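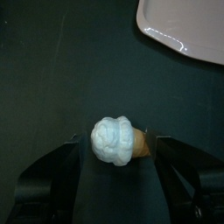 Prumevix: barber and cosmetology curriculum hours, in one table

Prumevix collects the training hours that barber, cosmetology, nail and massage programs have to teach, subject by subject, and puts them in a format you can sort and search. If you have ever tried to compare two course outlines that both came as scanned PDFs with different names for the same class, you will know why I got so excited when the first clean version loaded!

This release covers 34 programs at schools in the Promunside and Olham districts. There are 186 subject rows in all, and every one of them has been read against its source outline at least twice.

What's in the folder

programs.csv
One row per program: school code, license type, total hours, whether night classes are offered, and the year printed on the outline.

subjects.csv
One row per subject within a program. This is the big one, and the one most people want.

names.csv
My lookup list of subject names. Schools call the same thing "sanitation," "infection control," "bacteriology and safety" and plenty more, so each printed name is matched to a shared one. The list has 68 printed names so far.

notes.txt
Everything odd I ran into. Please read it before you add up hours for the nail programs.

Columns in subjects.csv

program_id: matches programs.csv
subject_printed: the name exactly as the school wrote it, typos included
subject_shared: the matched name from names.csv
hours_theory: classroom hours
hours_practice: hours on the clinic floor or on a mannequin
hours_unsplit: used when the outline gives a single number for both
source_page: page in the outline

A blank cell means the outline didn't give a figure. A zero means the outline printed a zero. These are different, so don't let your spreadsheet turn one into the other (mine did, twice, and it took an entire Monday to fix).

Where it comes from

All of the outlines were handed over by the schools themselves, mostly on paper. Jessie Matheson typed up the Olham half and I did Promunside, then we swapped and checked each other's work. Jessie also came up with the theory/practice split, and it made the whole table so much more useful. You can finally see how differently two schools spend the same block of haircutting hours.

The Aitken campus sent two outlines for its barber program, one older and one newer. Only the newer one is counted. The older one is typed up in notes.txt if you want to see what moved.

Good uses

Comparing how programs divide their time. Helping a student who is switching schools work out which subjects are likely to line up. Finding out what everybody else calls a class before you name your own. A few instructors have already used it for that last one, and I love that!

Please don't use it for

Deciding whether somebody qualifies for a license or an exam. The hours here are what schools wrote in their outlines, and rules change. Ask your licensing board, they have the current numbers.

It also says nothing about how good a school is. A program with more hours in chemical services has more hours in chemical services, and you can't read anything else from it.

Known problems

For 7 programs the subject hours don't add up to the printed total. I left both figures alone and marked those rows in notes.txt.

Massage programs use hours_unsplit almost everywhere, so the theory and practice columns are close to empty for them.

"Salon business" and "shop management" are matched to the same shared name. Jessie thinks they should be separate and may well win that argument in the next version.

Changes since the last release

Added the Olham night programs
Fixed source_page for two outlines that start numbering at the cover
Renamed hours_other to hours_unsplit

Corrections

Yes please! Send the program_id, the subject as printed, and a photo or scan of the page. New outlines are welcome too, and handwritten ones are fine. The next update is planned for October.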